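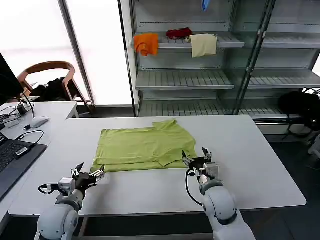
Notebook, folding cell – 2025-11-27
Left gripper stopped answering, again

Writing this up while it's fresh, and for Amr, who asked me very nicely to stop keeping faults in my head. We were on the green T-shirt all morning, Rodrigo at the laptop and me beside the table with my hand near the stop button, and the folds were coming along nicely until the left gripper quit taking commands partway through a hem fold. The arm itself carried on as if all was well! It lifted, the fingers stayed shut on the cloth, and the shirt started to go up with it. I hit the stop and Rodrigo killed the script a moment later.

No harm to anyone or to the shirt, but I didn't like it. The arm should never keep moving when its gripper has gone silent, and I had honestly believed we fixed that in January, when Fiifi put in the watchdog. So I went digging in the log. The last good reply from the gripper is at cycle 1,589, and then there are 11 requests in a row with no answer. The watchdog is set to 300 ms and it did trip, bless it, but all it does is write a warning. The line that should hold the arm was commented out, I think from the time we were chasing false alarms on the old Dremance adapter.

What we did after lunch: put the hold back in, reseated the gripper connector at both ends, and took the same fold again at reduced speed with the hem as the starting point. 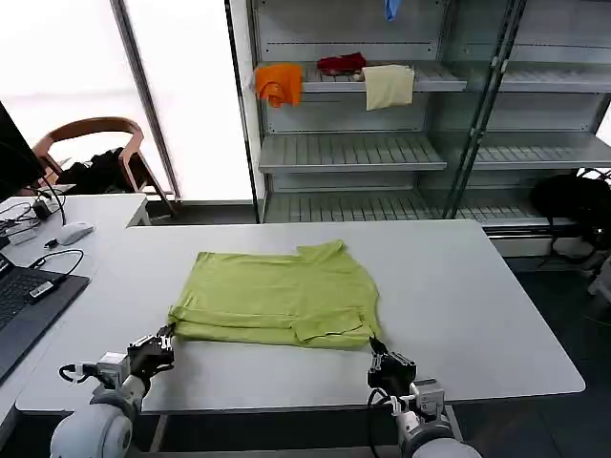 We got through 3 full folds that way with no dropouts, though I wouldn't call it cured. My guess is still the connector, or the cable being tugged when the wrist turns far over – Kojo Bonsu thinks it's the adapter, and he has been right before, so I'm leaving both on the list.

To do:
Ask Alhassan for a spare gripper cable, the longer kind if they have it.
Pull the plug on purpose at low speed and check that both arms hold, not only the left one.
Fiifi to look at why the warning never reached the screen.

Until the unplug test is done, please keep it at reduced speed and have a second person by the stop.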